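Beverage Packaging Study: Call for Participants
Kettunen Packaging Research, Mirnham
Ref. 1373

Kettunen seeks adults who buy bottled drinks at least once a week for a study of label legibility and cap opening force.

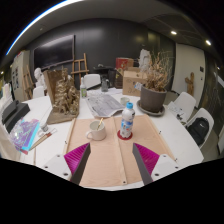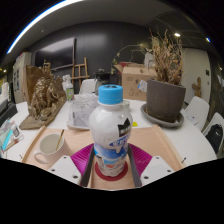
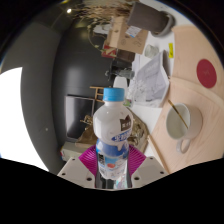

Second and third pictures: bottles with blue screw caps.

Sessions are held at the Kitgate building, Room 508, and last 2 hours. Each participant attends one session, opens a series of sealed bottles and reads label text aloud at set distances. No drinks are consumed.

Requirements: age 18 or over; normal or corrected vision; no hand or wrist injury in the past 5 months.

Payment is by Kakel gift card at the end of the session. Parking is not refunded.

Apply by 9 August 2020 using the form at the Kitgate front desk. Quote the reference number. Results will be posted in February.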